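Hand-held gripper (buying and budgeting)

From the Stostura shop-floor wiki, the encyclopedia for small automation teams. Entry by the Riltum page editor. Last edited Dec 3, 2025.

A hand-held gripper is a robot-style gripper that a person carries and works by hand, usually to record how a job gets done before an arm is asked to do it. I've put together the budget for a couple of these setups now, and I keep getting asked the same things, so I'm writing this entry in the first person and the other editors can grumble about it on the talk page.

What to buy

Most tabletop work wants a pair. You can start with one (we did, at Riltum) but plenty of ordinary chores need a second hand, and ordering the other one later meant paying shipping twice and waiting until May for it. If I were doing it again I'd buy the pair plus one spare set of finger pads, and I'd get the brackets quoted on the same sheet, as they tend to show up as a separate line once you've already had your number approved!

Cables deserve their own line too. Measure from the far corner of the table to wherever your computer sits, then add slack for somebody moving their arms. Our first quote, from Angelovski, came to 1,751 dollars for mounts, pads and cabling, with the grippers themselves priced apart, and I'd left the cabling out of my own estimate completely.

The table and the props

Cheap stuff, and always forgotten. A plain table is fine. For props I like everyday things that come in different shapes and stiffnesses: packets, pouches, a plastic cup, a divided tray to sort into. Small soft packets get crumpled after a while, so buy them by the box and treat them as a running cost.

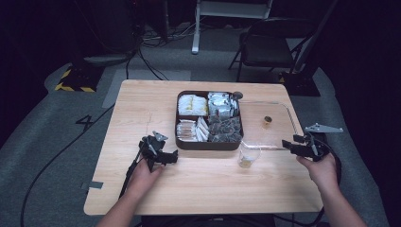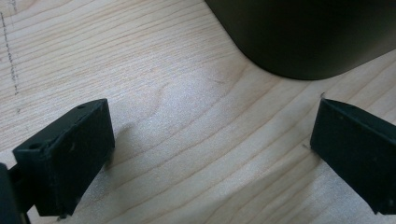
Tabletop work with hand-held grippers: the pair at a tray of packets and pouches (first), and a gripper's two black fingers over bare wood (second).

Planning the spend

I split the budget into 3 parts: hardware, props and people's time. Time is the big one by a mile. A session with setup, a few false starts and putting everything back takes longer than any of us guessed, and I now add 20 percent to whatever the schedule says. For spares I plan on 5 sets of pads a year, which suits our pace (a busier shop should ask its supplier).

Renting is worth a look if you only have one project in mind. The Jadon project rented first and bought later, and part of the rental fee came off the purchase price. Do ask about that before signing, and get it in writing.

Things still missing from this entry: import duty, insurance, and a decent comparison of pad materials. Add them if you know them.

See also: Finger pads; Cable management; Rental agreements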